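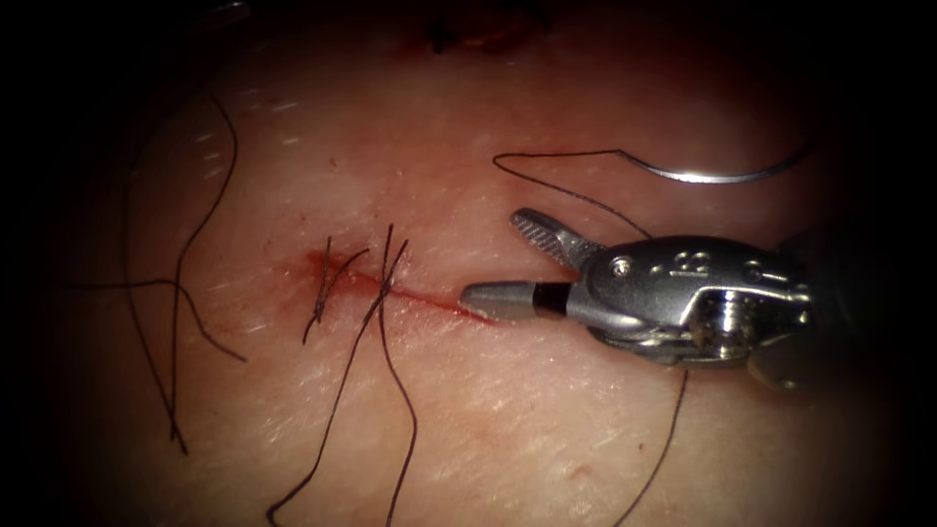
4. Setting up a remote interpreter for a live program

This section applies to stations running the Dandberg talkback console with software release 2 or later. Complete Section 3 (host and guest lines) before starting. Only a user with the Producer role can open an interpreter channel.

4.1 Create the channel

1. Log in to the console and select Program, then Languages.
2. Select Add language. Enter the language name as listeners will see it in the program guide.
3. Set Direction to Two-way if the guest will hear questions through the interpreter. Set it to One-way for a translated feed only.
4. Enter port 319 in the Return field. Do not reuse the port assigned to the host line.
5. Select Save. The channel light turns amber.

Note: Haitian Creole and French are separate entries. Confirm with the guest which one is wanted before the program is listed.

4.2 Connect the interpreter

1. Send the join code from the Invite tab. A code expires after 21 minutes.
2. Ask the interpreter to use a wired headset and to close any other calling application.
3. When the interpreter joins, the channel light turns green. If it stays amber, cancel the code and issue a new one.
4. Set the return delay to 165 ms. Increase it only if the host reports hearing an echo.
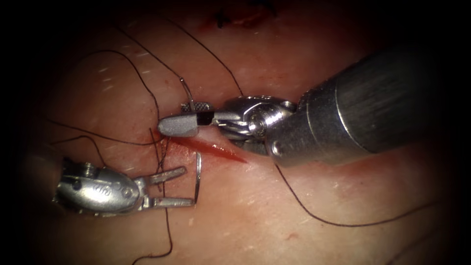
5. Run a two-way test with the host, the guest and the interpreter all on the line. Each party should speak one full sentence.
6. Lower the original-language feed until it sits under the interpreter's voice — it should remain audible, but faint.

Caution: Guests discussing an immigration or asylum matter may ask to be heard by voice only, or under a first name. Clear the Display name field on both the guest line and the interpreter channel. Clearing one does not clear the other.

4.3 Close the channel

1. Fade the interpreter channel before the host's sign-off music.
2. Select End channel. Selecting Mute leaves the line open and the recording running.
3. Label the recording with the program title and both languages, then move it to the Community Archive folder.

Section last revised 24 October 2019 by Hanna Dmytriv.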